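Subject: Re: Pens for the sign-in tables
Date: 20 April 2024

Mirta Gallardo wrote:

> Can we settle what goes on the sign-in tables before the Studgate weekend? In November we had pens in three different tins and a mug, and the marker for the name labels kept ending up in the hall kitchen. I don't mind what we use so long as every table is the same.
>
> Also, do we still have the box of 80 biros from Arancibia, or did those go to the Utia group?

Mirta, the biros went to Utia, all of them. I signed them out myself. We've got a mixed lot left in the grey drawer and I went through it with a scrap pad. Anything that skipped twice on the pad went in the bin.

For holders I'd go with plain white paper cups. We have a sleeve of them left over from the Grurov lunch and they cost us nothing. One cup to a table, and the black marker for the labels goes in the cup when it isn't being used.
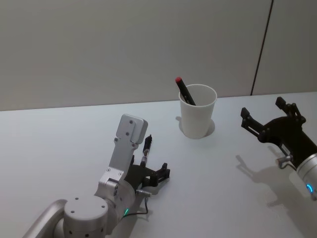

The tins can go back to the shed. They were too deep for the short pencils and people tipped them out to find anything. The mug belongs to the kitchen and should stay there.

There are 4 tables this time: two at the front door, one by the side entrance and one upstairs for the late arrivals. The upstairs one had nothing at all to write with last time until after lunch.
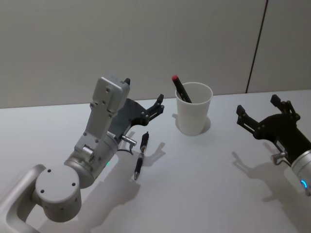

Will a paper cup tip over with pens in it?

It can if they are long and all lean the same way, so keep it to a few in each cup and put a flat pebble or a bit of Blu Tack in the bottom. I tried it with a pebble and knocked the table with my hip and it stayed up.

On colours, black for the sign-in sheets, please, as blue came out faint on the photocopies. Red is only for whoever is marking off payments, and I'd like that person to carry theirs or keep it at the side table. If a red one does turn up in a cup at the front, just move it.

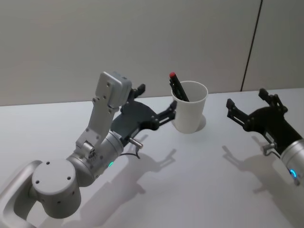 Caps go back on straight away. Markers go in tip down. I know some of you store them flat at home and I'm not arguing about it, but in a cup they go tip down.

The sign-in sheets are printed, 11 pages a table, and they are in the blue folder with the labels. Clipboards are in the same place as before. One has lost its spring and I've taken it out of the pile.

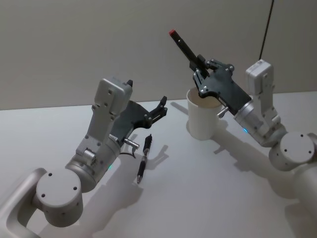
When you pack up, look over each table before you fold it. Last time pens were left lying out and they rolled off as soon as the legs went in, and one got trodden into the carpet by the stage. Pens in the cup first, cup in the crate, then fold.

I can bring the crate over the evening before if somebody can let me in. The door code I have is 571 but I think it has been changed, so please send me the new one off list.

If anyone has decent black pens at home that they don't want back, bring them along.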